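# Fadinach Bin Station: Cable Dress and Gripper Care Kit

Service kit for arm-mounted grippers working over a metal pick bin. It holds the wear parts a small cell goes through in normal use, plus a printed card with the steps below. Sold by Altilora and shipped from the Birden warehouse.

**Kit no.** FBS-19
**Fits:** Fadinach bin stations with a combined finger and suction gripper
**Skill level:** anyone trained to put the cell in a safe stop

## In the kit

- Replacement suction tips, translucent green
- Finger pad strips, self-adhesive
- Hook-and-loop straps, white, wide
- Tie mounts and ties for the wrist joint
- Blue marking tape, one roll
- Thread locker, small bottle
- Step card

Bar clamps are not included. Any one-handed bar clamp that opens wide enough for the bin wall and the table edge together will do.

## Seating the bin

The bin has to come back to the same place every time it is lifted out. Put blue tape on the tabletop where the corners belong, line the bin up, then clamp the wall to the table. Keep the clamp handle on the side the arm does not cross. If you move the clamp, run the approach path at slow speed before going back to normal.

Replace the tape when the corners start to lift. Worn tape can put the bin off by 5 mm, enough for a finger to touch the sloping wall on a low pick. Chipped paint on the wall is cosmetic. A burr is not, and should be filed flat.

## Dressing the cables

Start at the wrist and work back.

1. Stop the arm, lock out the drive power and close the air supply. Bleed off the line.
2. Fix the tie mount beside the wrist joint. Leave the ties loose for now.
3. Lay the cables around the outside of the joint cover with a slack loop. The loop should be big enough that nothing pulls tight at the end of wrist travel.
4. Wrap a wide strap over the bundle on the next arm segment. Snug is fine. You should still be able to slide the bundle by hand.
5. Restore power and jog each joint through its working range at low speed. Watch the loop at both ends.
6. Stop and lock out again, then tighten the ties and trim the tails flush.

Do not put zip ties directly on the arm casting. They creep, and the edge will wear through a cable jacket.

## Suction tips and finger

Wipe the tips with a damp, lint-free cloth at the end of each shift. No solvent. Change them when the lip is split or stays folded after you press it with a thumb. Push new tips on with a slight twist until they bottom out.

Check the finger linkage bolts once a week. Back out any loose bolt, add one drop of thread locker and retighten to the value on the step card. Let it cure for 19 hours before you run picks. The finger tip should clear the bin floor by 7 mm at the lowest taught point.

Run a mixed load after any change to the gripper: something soft and flat, something rounded, something small. Smooth items alone won't show a weak tip.

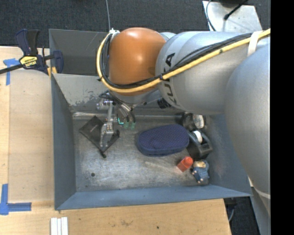 *KUKA arm over a mixed load, with the cables strapped along the segment and tied at the orange joint cover.*

## Service intervals

| Item | Interval |
|---|---|
| Suction tips, wipe | Every shift |
| Linkage bolts | Weekly |
| Straps and ties | Every 5 weeks |
| Finger pads | Every 13 weeks |
| Corner tape | When lifting |

## Notes

The older Pacheco tie mount was dropped from the kit in October. The new mount uses the same screw holes, so there is no need to drill. If you still have Pacheco mounts in good shape, keep using them.

Extra suction tips can be ordered alone in bags of 13. Opened bags can't be returned.

Fit questions go to Juniper Achterberg at the Altilora parts desk. Include the station number from the plate and the length of your wrist cable.

Page revised 3 Mar 2024.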